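The Bromeck gripper kit, two weeks in

So the Bromeck kit has been on the arm for 14 days now and I am still finding excuses to stay late with it! I wrote a little about unboxing it last time, and a few of you asked how it holds up once the novelty wears off. Pretty well, so far.

Mounting took me one evening. The manual says 13 screws, I used 13 screws, and there were none left over -- a first for me. The wrist camera comes already aimed at the fingers, and the setup program found it on the first try.

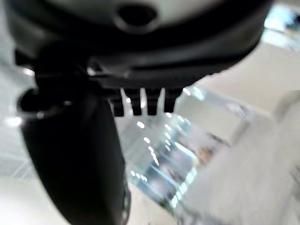
Wrist camera view: one long black finger, the bracket with its four short teeth, and a very blurry background.

My favorite part is the grip force setting. You get a plain slider from 0 to 100, and I've been living near the low end with paper cups and ping pong balls. I ran 200 picks in one sitting and it dropped three, all of them cups, all of them my fault for stacking them crooked.

Gripes? The cable is too short, and the camera focus is fixed, so anything far off turns to mush. Abilio Paredes has the older Dollevden kit and says his was the same until he swapped the lens. I may try that in October.

Next up is the soft fingertip set, if Grorard ever gets it back in stock.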